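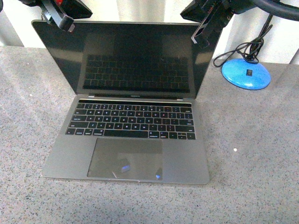 Unit 5: Caring for a shared laptop

In this unit we learn how to leave the laptop ready for the next student. Put it on a flat, clean surface. A dark screen does not always mean that the machine is off, so check before you wipe it.
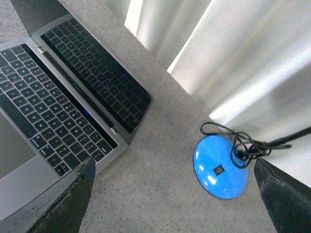 Photo: Ustent course archive

Hold the lid in the middle of its upper edge. Look for pens or paper clips on the keys, specially near "shift" and "option". Then lower the lid slowly and do not press on the glass.
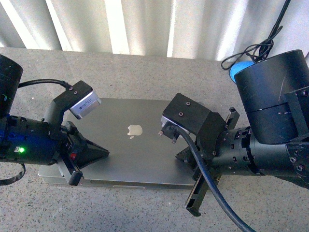 Swanson

A closed laptop should lie flat, with nothing heavy on the lid. Carry it with two hands.

Homework: write the steps in your own words, maximum 300 words.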